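Preparing a Shared Workroom for Handover

These instructions apply to all groups that reserve a workroom in the Vomer building. They describe how a room is to be returned at the end of a booking so that the next group may begin on time. The person named on the booking form is responsible for seeing that each step is carried out.

Before you begin

Allow 33 minutes for the full procedure. Groups with a Friday booking should start earlier, as the building closes at 6 p.m. on that day and the loading door is locked before then. Handover sheets are kept in the tray beside the front desk. Take one sheet per room.

Step 1. Clear the work surfaces

Remove all papers, tools and personal items from the tables. Items that belong to the room carry a green tag and should go back to the shelf with the matching number. Untagged items left behind are taken to the front desk and held until the end of the month.

Wipe each table with the cleaner supplied. Do not use solvent on the painted tables in Rooms 2 and 4 – it lifts the finish.

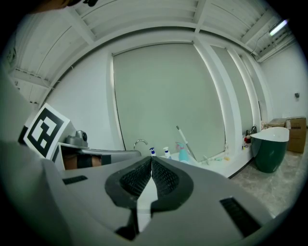 Step 2. Return borrowed equipment

Equipment signed out from the store must be returned in its own case, with all cables and chargers. Write the case number on the handover sheet. If a part is missing or damaged, note it in the remarks column and inform Lahcen Farouk at the store window. Please do not attempt repairs.

Step 3. Reset the furniture

A plan of the standard layout is posted inside each door. Chairs are stacked no more than four high along the rear wall. Folding tables may remain open if the next booking has asked for them; the front desk can confirm this.

Step 4. Check power and windows

Switch off the wall sockets, then the ceiling lights. The socket marked "Keep on" serves the network cabinet and must not be touched. Close and latch all windows, including the small upper ones.

Step 5. Sign the sheet

Both the outgoing and incoming group sign the handover sheet. Where no group follows, a member of the front desk staff signs in its place. Keys are returned at the same time.

Questions about charges for late handover should be sent in writing to Asmaa Bouazza, Room Bookings.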